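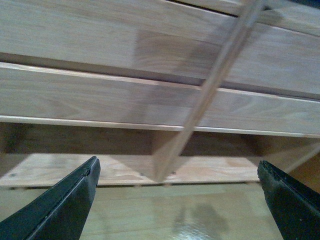 What should a shelf for a small room be made of? Plain pale wood is still the best answer for most people, and the better pieces let you see how the boards were joined.

This is my third winter of writing about furniture for rented rooms, and readers from Pirkov to Fliltcombe ask me the same thing. They have one wall, they will move again in January, and they want drawers and shelves in the same piece. For them I like a unit in two equal sections. Each section has a shelf on top, a tall open space, two drawers and one more open space near the floor.

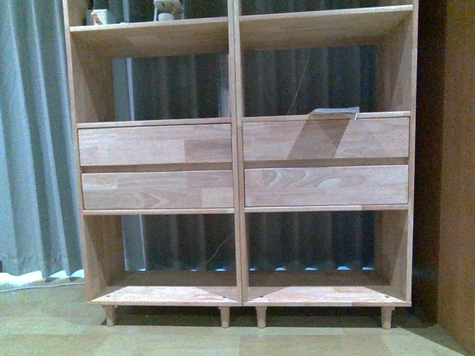 The drawers should have flat fronts. A handle catches your sleeve in a narrow room, and it also makes the front look busy. With wood that is put together from many small blocks, the grain changes from one block to the next, and a darker piece can sit beside a very light one. Some buyers think this is a fault. I think it is the best part -- you would pay much more for wide boards and get less to look at.

An open back is also worth having. The cloth you hang behind it gives the color, and you can change it when you are tired of it. At Nazari, a shop in Pedilby, I paid 171 for enough curtain to cover my wall, while a painter had asked roughly 3000 for the whole room.
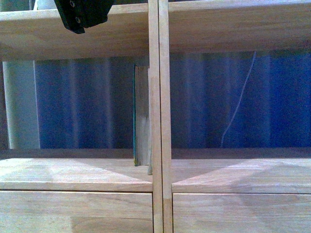 Two uprights side by side, with a pleated curtain behind the open compartments.

Short legs are the last thing I look for. They lift the base from the carpet, and air can pass under it. Before you buy, measure the height with the legs included. I forgot this once and had to send the unit back.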